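Nimlow play kitchen set, reviewed after two months with the kids' table group

I bought the Nimlow dish and food set in February to replace a box of mixed play food that had lost most of its lids and all of its charm. It was sold as a starter set with 17 pieces and is meant for ages three and up. My two use it most days, and on Saturday mornings there are usually a couple of cousins at the table as well, so it has had a fair amount of handling by now.

The dishes are the best part. They are close to the size of real ones, so a child can serve a proper pretend meal without everything sliding off. The plate is a soft lavender color and big enough to hold several pieces of food at once. The small blue bowl is the one they argue over. It fits a four-year-old's hand well and gets used for soup, cereal, dog food and bath water, depending on the day.

The colander surprised me. I expected it to be the piece that ended up at the bottom of the bin, and it's the one that gets carried around the house. It is a long oval in pale green with a smooth rim and rows of small holes. They wash the fruit in it at the sink, and the water does drain through, though slowly if you fill it to the top. I have used it myself for a handful of blueberries when the big one was in the dishwasher.

The food is more mixed. The strawberries are good: bright red, with green leaves, and easy for small fingers to pick up. The two in our set aren't exactly the same size, and I like that. The orange is a half, with the segments showing on the cut side, and my younger one learned the word "segment" from it. The bananas come as a little bunch joined at the stem. You can't pull one off, which led to some disappointment the first week. If you are coming from one of those sets where everything splits apart with hook and loop, such as the Zurkach one, you should know that nothing in this one cuts.

The color on the bananas is very pale. It looks more like butter than banana. The kids don't care.

The ketchup bottle is red with a white cap and a printed label, and it is large next to the fruit. It looks a bit silly beside a strawberry, but it gets used at every meal, including on the strawberry. We keep it with the set, and it rolls, so expect to pick it up off the floor. The bottle is awkward to store in the tray the set comes in. I gave up on the tray and moved everything to a fabric bin from Udby that was already on the shelf.

Cleaning is simple. I wash all of it by hand in warm soapy water and leave it to dry on a towel. The leaflet says top rack of the dishwasher is fine for the dishes but says nothing about the food, so I haven't tried the food. The orange holds a little grime in the grooves and needs a soft toothbrush now and then.

I did have one problem. A cup arrived with a crack down the side. I wrote to the shop, Collet, and a person named Kartini Kwok answered the next morning and mailed a new one without asking for the old one back. It took 8 days to get here.

Would I buy it again? Yes, mainly for the dishes. If your kids already have plates and bowls they like and you only want food, there isn't enough variety here to justify the price, and you would do better with a bag of loose pieces. I'd also like to see a vegetable or two. For a first set, or for a table where several children play at the same time, the sizes and the colors are right and it holds up.

Four stars out of five. I took one off for the storage tray.

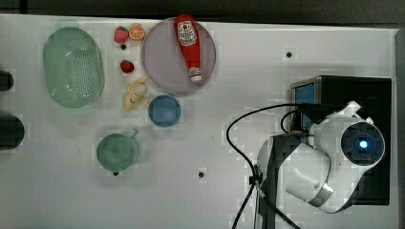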